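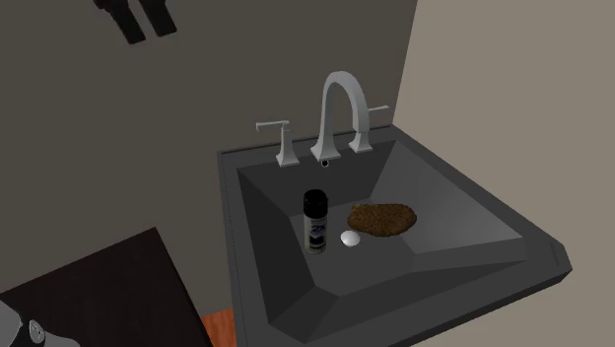

The Sink That Passed Every Test

A kitchen robot learned to clear a basin in simulation. Then it met a faucet handle that turned.

The number on the slide was 327. That was how many practice kitchens the team at Drululside had built for its sink-clearing arm, each one a little different from the last: another wall color, another faucet, another odd handful of things left in the basin. A spray paint can might share the floor of the sink with something white and egg-shaped and a brown, crumbly patty. The arm's job was to take out whatever it was told to take out and leave the faucet alone.

By June it was doing that so reliably in software that the company moved it to a real test kitchen. On the first afternoon, a little before four, it turned on the water.

The arm had been told to lift a can from the back of the basin. It went in from the left, got hold of the can, and came up on a slant. On the way out, the side of the gripper pushed the left lever. Water came out of the spout and onto the wrist joint, where a cable connector had been sealed against splashes but not against a steady stream. The controller lost the wrist sensor. It treated the missing signal as a reading of zero, decided it was holding nothing, and opened its fingers. The can dropped from shoulder height onto the rim and bounced to the floor.

The people in the room were on the far side of a waist-high barrier, and the stop button worked. The company's write-up calls the event a "minor contact anomaly." I have read it three times and still think that's a generous name for a pressurized can falling off a machine that didn't know it was holding one.

What the practice kitchens left out

The faucets in the simulated kitchens looked like faucets. They had a tall curved spout and a lever on each side. According to the write-up, they were also fixed solid. If the arm brushed one, the software recorded a touch and took a few points off the score. The handle did not move, and no water ran, because there was no water.

A few points was not much. Over 2924 logged practice runs, the arm brushed a handle in around 10 percent of them and still got credit for a successful pick. You can see how that happens. The goal was to get the object out. A quick path that scraped the lever scored better than a slow one that didn't, so the arm learned the quick path.

None of this was hidden. The touches were in the logs. What the team looked at each week was a dashboard built on a tool called Jetel, and the dashboard showed success rate. It had a green bar, and the bar was very close to 100.

The simulator is sold by a firm called Turunen, whose product notes do mention movable handles. They are an option and they slow the software down. Drululside left them off. The write-up gives this one sentence, near the end, after two pages about the connector.

The fix, and what it fixes

The company has done four things since. It replaced the connector with a better-sealed one. It changed the controller so that a lost sensor stops the arm and keeps the grip closed. It raised the penalty for touching a faucet. And it shut off the water supply to the test kitchen during trials.

The second change is a good one and should have been there from the start. A machine that can't tell "no signal" from "no load" has no business working over a counter. The first is fine. I'm less sure about the third, which makes the arm shy of handles without teaching it what a handle does. The fourth makes the test easier. A kitchen with the water off is a little more like the software and a little less like a kitchen.

When I asked whether the practice faucets now turn, I was told that work was "scheduled." I asked what else in the basin was standing in for something it didn't behave like. Does a patty crumble when it's squeezed? Can the can be dented? The answer was that object behavior was "being reviewed as part of the same effort."

Saltuner, a catering supplier that had planned to try the arm in a staff canteen, has put its trial back. Its only request, so far as I can tell, is to see a run with the water on. Drululside says it expects to offer one, and has not said when.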